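Tivasia adds 995 free phone wallpapers, new Erkden pack out 10th December

FOR IMMEDIATE RELEASE

Tivasia, the free wallpaper and lock screen site, is putting up its biggest batch yet. 995 new backgrounds for phones, tablets and desktop. All free, no sign-up needed for the standard sizes.

The main part of it is the Erkden pack. 137 dark abstract designs made for OLED screens, deep blacks, thin color lines, room left at the top for the clock. Users kept asking for backgrounds where you can still read the time. So that got done first. 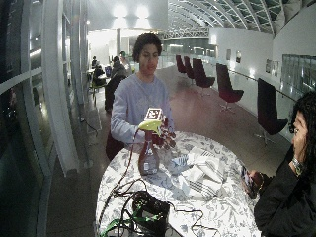
Will the new wallpapers work on older phones?

Every design in the batch comes in 2 sizes, tall and standard, and the standard one fits most older screens. Pick the size on the download page before you save. If it looks stretched, turn off the zoom setting on your phone and set it again.

Also in the batch: the Dvorak set. Keyboard layouts drawn as line art, with the keys in Dvorak order of course. Started as a joke in the comments, then got 600 requests in the site inbox. Comes in white, gray and a kind of mustard. Desktop version has the full keyboard, phone version only shows the home row, becuase the whole thing was unreadable on a small screen.

Rest of the new uploads are landscapes, city nights, patterns, plain gradients. Sorted by color now, not just by date. Search has been fixed too. Typing "grey" or "gray" gives the same results, which it did not before.

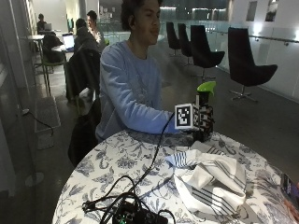

Live wallpapers are not part of this release. Those are still being tested for battery use and will get their own page when ready. No date on that yet.

Artists who want to send in work can do so through the Prutach upload tool, same login as before. Files should be PNG or high quality JPG, no watermarks, no logos. Please name the file properly, the tool rejects anything called "untitled". Artist credit shows under each wallpaper and links back to your own page.

Old favorites stay up, nothing is being taken down. Download links for the older packs are the same so bookmarks will will still work.

Preview thumbnails can be used by press and blogs with a credit to Tivasia. Full size files on request, use the press form on the contact page.

###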